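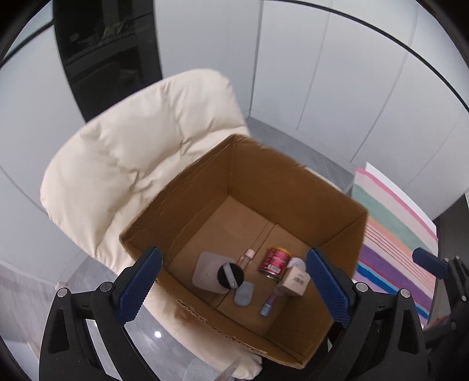 Bancada dos objetos pequenos no dia aberto da Tratdale: a caixa de cartão em cima do cadeirão

Fórum > Robótica e automação > Visitas e feiras
Tópico: Dia aberto da Tratdale – quem mais lá esteve?

serra_e_parafuso escreveu:

Boa noite a todos. Prometi no outro tópico que contava como correu e, como de costume, vou alongar-me, portanto vão buscar um café.

Fui em junho ao dia aberto da Tratdale com a minha filha, que tem 20 anos e está a decidir se troca de curso. Saímos de casa cedíssimo e chegámos com uma hora de avanço, o que deu para conversar à vontade com a rapariga da receção, simpatiquíssima, que nos explicou que tinham 351 inscrições e que só contavam com metade.

A parte de que gostei mais foi a das pinças de mão. Quem esperava um braço enorme atrás de uma vedação se calhar ficou desiludido, mas eu achei uma maravilha ver aquilo montado como numa casa, com cadeirão acolchoado, tapete às riscas e chão de mármore. Dentro da caixa havia coisas que qualquer pessoa tem na casa de banho ou na mala: um verniz de tampa azul-clara, um frasco de base, um frasquinho de vidro com tampa cor-de-rosa, uma lata vermelha deitada. A pessoa pega no punho, aproxima as duas garras e tenta tirar uma peça sem arrastar as vizinhas. Parece fácil. Não é nada fácil! Eu deixei cair o verniz duas vezes, felizmente dentro da caixa, e a minha filha tirou-o à primeira e passou o resto da tarde a lembrar-me disso.

Alguém daqui foi no turno da tarde? Gostava de saber se vos deixaram experimentar com mais calma.

mare_baixa escreveu:

Eu fui, eu fui! Cheguei às três e apanhei uma fila jeitosa, mas valeu a pena. A mim calhou-me começar pela lata e fiquei toda contente, até me pedirem o frasco de base, que é quadrado e de tampa arredondada. Peguei-lhe pela tampa (erro de principiante) e rodou-me logo entre as almofadas da pinça. O rapaz que estava connosco teve uma paciência de santo e mostrou-me que convém entrar pelas faces direitas do frasco, com o pulso mais baixo.

Por falar nas almofadas, aquele azul-escuro com a malha em losangos agarra muito melhor do que eu imaginava. Perguntei se vendiam em separado e ficaram de me responder por correio eletrónico. Até agora nada, mas também não insisti.

torno_velho escreveu:

Ainda bem que se divertiram, e digo-o com sinceridade, mas vou ser o chato do costume. Fui de propósito, fiz 424 quilómetros entre ida e volta, e esperava ver automação. O que vi foi gente crescida a tirar cosméticos de uma caixa com uma pinça na mão. Perguntei pela parte autónoma e responderam-me que ficava para uma próxima visita. Para isso prefiro o dia aberto da Pornus, que no ano passado pôs uma célula inteira a paletizar durante a manhã toda, com direito a paragem de emergência e tudo.

Não estou a dizer que o trabalho não presta. Estou a dizer que o convite falava em "demonstração robótica" e que uma pessoa faz contas ao gasóleo.

serra_e_parafuso escreveu:

Torno, percebo-te perfeitamente, e quanto ao convite até te dou razão, que estava mal escrito. Mas olha que eu trabalho há muitos anos com paletizadores e já não aprendo grande coisa a ver mais um. Paletes são sempre paletes. Agora, um frasquinho inclinado dentro de uma caixa de abas levantadas, com uma bolsa cinzenta de um lado e um pó compacto pousado em cima dela, isso faz-me pensar. As abas são um castigo! Obrigam-nos a entrar por cima, e com a pinça bem aberta sobra pouco espaço para corrigir. Vim o caminho todo a falar disto, coitada da minha filha.

lagarta_azul escreveu:

Posso meter a colher? Estive lá de manhã e concordo um bocadinho com os dois. A peça que me deu cabo da cabeça foi a pequenina cinzenta com borbotos, aquela que parece de borracha, no fundo da caixa. É baixinha, não há por onde lhe pegar, e passei uma eternidade a empurrá-la para a frente e para trás. Acabei por levantá-la por um canto. Houve uma senhora ao meu lado que bateu palmas, veja-se só.

Mas também acho que faltou uma explicação inicial. Quem não é do ramo ficava a olhar para a pinça sem perceber o que aquilo tinha a ver com robôs. Só no fim, na conversa ao pé da porta, é que alguém contou que aproveitam os movimentos feitos à mão para ensinar a máquina, e que só naquela semana tinham juntado 867 gravações. Ora isso devia ter sido a primeira coisa a dizer!

torno_velho escreveu:

Essa conversa perdi-a, já ia a caminho do carro. Se me tivessem dito isso à entrada tinha olhado para a bancada com outros olhos, admito. Continuo a achar que deviam ter um braço a repetir a tarefa ao lado, nem que fosse devagarinho e a falhar. Ver falhar também ensina.

mare_baixa escreveu:

Um braço ao lado era ótimo, sim senhor. Escrevi isso na folha de sugestões, juntamente com um pedido de mais cadeiras, que as minhas costas já não são o que eram.

Entretanto, alguém sabe se a Plavdale vai abrir portas depois do verão? Disseram-me que iam fazer uma coisa parecida, com roupa para dobrar – e aí é que eu queria ver o torno_velho a experimentar.

torno_velho escreveu:

Dobrar roupa nem em casa. Mas se for a menos de duas horas de caminho, contem comigo.

serra_e_parafuso escreveu:

Da Plavdale ainda não ouvi nada. Sei que a Tsoukalas costuma receber grupos por marcação, e se juntarmos umas quantas pessoas daqui do fórum eu trato de escrever para lá, que não me custa nada. Quem quiser ir mande-me mensagem privada com os meses que lhe dão jeito. Posso levar três no carro, a minha filha já disse que também vai.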